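Brultmont Football Club
Employment Opportunities

Assistant Coordinator, College Scouting
Location: Brultmont (on site, with regular travel)
Reports to: Ginette Ferrand, Director of Player Personnel
Posted: Oct 20, 2022

Brultmont Football Club invites applications for the position of Assistant Coordinator, College Scouting. The successful candidate will support the area scouts in preparing player reports for the coming draft and will serve as the first point of contact for college programs in the Caron region.

This is a full-time position with an initial term of three years. Evening and weekend work is required during the college season, and leave is restricted in the weeks before the draft. 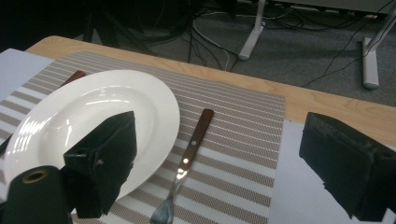

Duties

Schedule campus visits and pro day attendance for six area scouts.
Maintain the prospect database, which holds 3000 active player files.
Cut and label game film by position group -- offensive line film is the first priority.
Check height, weight and medical entries against the records supplied by each school.
Prepare draft room materials under the direction of Jérémie Picard, Scouting Operations Manager.

Requirements

A bachelor's degree, or equivalent experience with a college or professional football program.
Working knowledge of film editing software and spreadsheets.
A valid driver's license and the ability to travel up to 60 nights per year.
Prior experience in player evaluation is preferred but not required.

How to Apply

Applicants should submit a cover letter, a resume and one written evaluation of a current college player, not to exceed two pages. Applications should be addressed to Jytte Ravn, Human Resources, Brultmont Football Club. Materials submitted by agents or third parties will not be considered.

Interviews will be held at the club offices. Finalists will be asked to complete a timed film exercise. The term of employment runs through the end of June in its final year and may be renewed by mutual agreement.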